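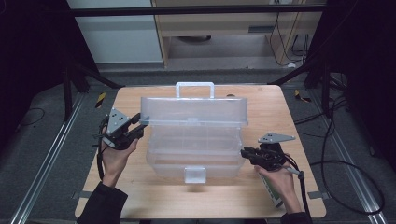

Vutatstead library's fishing gear goes out 2,529 times in first year

If you have walked past the Vutatstead library on a spring evening and seen a kid coming down the steps with a fishing rod taller than he is, you already know the news. The library's tackle lending shelf has finished its first full year, and the numbers are in: 2,529 checkouts of rods, nets, tackle boxes and waders. That puts fishing gear ahead of DVDs, cookbooks and the entire travel section, and only a little way behind picture books.

The shelf started in February of last year with 6 rods and a net that had a hole in it. Lenka Lukáč, who runs the front desk and the borrowing desk and, on quiet mornings, the photocopier, had seen something like it on a trip to visit her sister and came home determined to try it.

"I thought maybe the rods would go out in July and sit there the rest of the time," Lukáč said. "The first one went out before I'd finished putting the sticker on it. It was snowing! The man said he just wanted to practice casting in his yard."

A wall of rods

What began as one shelf now fills the alcove next to the large-print books, where the old microfilm readers used to be. Rods stand in a rack along the wall, sorted by length, with a strip of colored tape at the handle. Yellow is for small children, green is for most people, and blue is for the heavier rods meant for the deep end of Drino Lake. Nets hang on pegs. Waders are kept in the back hall on account of the smell, and you have to ask for them.

The tackle comes in clear plastic boxes with a carrying handle, one to a borrower. A basic box has hooks in three sizes, split shot, two bobbers, a few swivels, a stringer and a pair of blunt-nosed pliers. There is a printed card with a drawing of the clinch knot on one side and the local size limits on the other. Borrowers are asked to note anything they lost on a slip of paper and put it in the box, and most of them do. Some of the slips have turned into small stories. One, taped up behind the desk, reads: "2 hooks in tree. 1 bobber in same tree. 1 hook in hat. Sorry. Great day."

Anyone with a library card can borrow a rod and a box together for a week, with one renewal if no one is waiting. Children under 12 need a grown-up to sign. There are no late fees, and lost hooks and bobbers are free to replace. A lost rod costs $15, and so far the library has had to charge for exactly two of them, one of which was pulled clean off the Danko Street dock by a catfish. (There were witnesses.)

New cards, new faces

The part that has the staff most excited is who is coming in. The library issued 450 new cards over the year to people who gave the tackle shelf as their reason for signing up. Plenty of those were teenagers, an age group that Lukáč says tends to vanish from the building at around the end of sixth grade and come back with a stroller.

Zuzanna Szulc signed up with her two sons in May. None of them had ever fished. They borrowed two yellow rods and a green one and went down to the shallow end of Drino Lake with sandwiches and a library book called something like "Your First Fish," which Szulc read aloud on the bank while the boys tangled their lines together.

"We caught nothing at all for three weekends," she said. "Then my younger one caught a bluegill the size of a cracker, and you would have thought it was a whale. He talked about it at dinner, he talked about it in the bath, he told the mailman. We've been out nearly every week since. I didn't grow up with this, and I wouldn't have known what to buy. I'd have stood in the store and gone home."

Her older son, who is ten, has moved on to tying flies. He makes them out of thread, craft feathers and fur combed off the family dog, and he has donated several to the shelf. They go out in their own small tin marked "Experimental." The reviews on the slips have been kind.

Book borrowing has gone up with the rods, too. Titles on fish, ponds, knots, weather and camping went out 2,043 times over the year, and the staff had to buy second copies of a few of the favorites. A guide to pond insects, untouched on its shelf for so long that the last stamp in the back was in purple ink, now has a waiting list.

Learning on the lawn

On warm evenings from April to September, the lawn behind the library turns into a casting range. Hula hoops are laid out on the grass at different distances, everybody gets a rod with a rubber plug on the end of the line in place of a hook, and the idea is to land the plug in a hoop. It is a lot harder than it looks, and a lot more fun. Adults get very competitive about the far hoop.

Vojtěch Mikuš has led most of these evenings. He drove a delivery truck for Zenum until he retired, and he has fished Drino Lake since he was five years old. He is a patient teacher with a big voice that carries all the way to the parking lot.

"Slow arm, soft thumb," Mikuš told a row of eight-year-olds one evening last summer, walking up and down behind them. "You're not throwing a rock. You're putting it down like an egg."

He has also been teaching people how to let a fish go properly - wet your hands first, keep it low over the water, don't squeeze, don't stop to pose for ten pictures. He carries a damp sponge cut in the shape of a perch for people to practice on. The sponge has been through a great deal.

Mikuš is just as keen on the cleaning up as on the catching. Every rod that goes out comes with a short length of plastic tube, capped at both ends, for old line. Loose fishing line is bad news for ducks and turtles, and the shoreline by the boat ramp used to be full of it. The tubes come back stuffed, often with line that other people left behind, and the library mails it off to be recycled when the bin is full.

What's coming this spring

More gear is on the way. A grant from the town's parks budget will pay for a dozen new rods, including four spincast sets with big handles and push-button reels for people who have trouble gripping a regular reel. Those were the idea of Evie Mapplebeck, a retired nurse who has arthritis in both hands and had given up fishing years ago. She tried a push-button rod at one of the lawn evenings and had three plugs in the far hoop before anyone else had managed one.

"I went straight home and called my brother," Mapplebeck said. "I told him to get the chairs out of the garage."

She has since caught a very respectable largemouth from one of those chairs, and she would like it known that her brother has not.

There will be more child-size life jackets as well, in response to a request that turned up on slip after slip all summer. And the waders are moving out of the back hall at last, into a proper drying closet with a fan. Lukáč described this as the best thing to happen to the building in her time there.

The other big change is at the lake itself. Vendula Tichý, who looks after the parks on the east side of town, is putting in a return locker beside the Drino Lake lot, so that families can drop off their rods on the way home. It opens with a code printed on the checkout slip. Someone from the library will empty it every morning before opening.

"People were driving back across town with wet rods and tired kids, trying to make it by closing," Tichý said. "Now they can stay for the last hour of light. The last hour is when the fish bite anyway."

How to borrow

The tackle shelf is open whenever the library is. Bring your card, or bring something with your address on it and get a card on the spot. Rods can be put on hold by phone or at the desk, and it is worth doing so ahead of school vacation, when the rack gets down to bare pegs very fast. Bait is not supplied. (Worms were tried for two weeks last June in the staff refrigerator, and the staff would like to leave it there.)

Anglers 16 and over still need a state license, and the desk can help with filling out the form. Casting evenings start up again in April at 6:30 p.m. on the back lawn, free for all ages. Wear shoes you don't mind getting grass on, and if you have a spare hula hoop at home, please bring it along - two of the old ones have cracked.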